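Week 6: Perception for grasping, part 2
Course notes, S. Pai

Last week we segmented matte blocks and got clean masks every time. Kitchen items are harder, mostly on account of clear plastic. These notes cover what goes wrong with the depth image and how to plan a grasp when part of it is missing.

1. Missing depth

A depth sensor needs light to come back from the surface it is measuring. Clear walls let most of it through, so you get either no reading or the depth of whatever is behind the wall. Shiny lids give small holes at each highlight. In the lab logs, check the invalid pixel count before you do anything else. If it is over 300 inside the object box, don't fit a plane to it.

2. Shadows in the mask

The color segmenter from Lab 3 often takes a soft shadow as part of the object. This pushes the centroid to one side and the grasp goes with it. Compare brightness and hue separately. A shadow on a white table changes the first a lot and the second very little.

3. Wrist view

The wrist camera sees the fingers in every image. Mask them out with the fixed mask in the Jadeo config folder, and reload it if you change the finger opening. Objects near the border will be incomplete, so a box that touches the border must be marked partial.
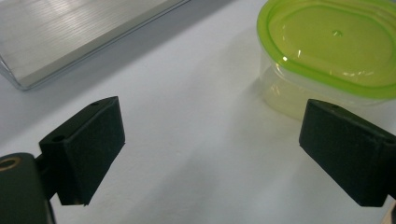 For a partial box, the planner should not return a grasp. Have it return a view request, move the wrist back 56 mm along the camera axis, and run detection again. Harish Venkataraman's starter code has the function stub for this. It stops after three tries and reports a failure, which you should log with the last box.

4. Lab work

Run your detector on the 234 images in the shared set. Report partial boxes on their own line in the results table. Keep the threshold in the config file, not in the code.

Reading: chapter 4 of the course reader, up to the section on stereo. Questions about the starter code go to Sanne Dijkstra.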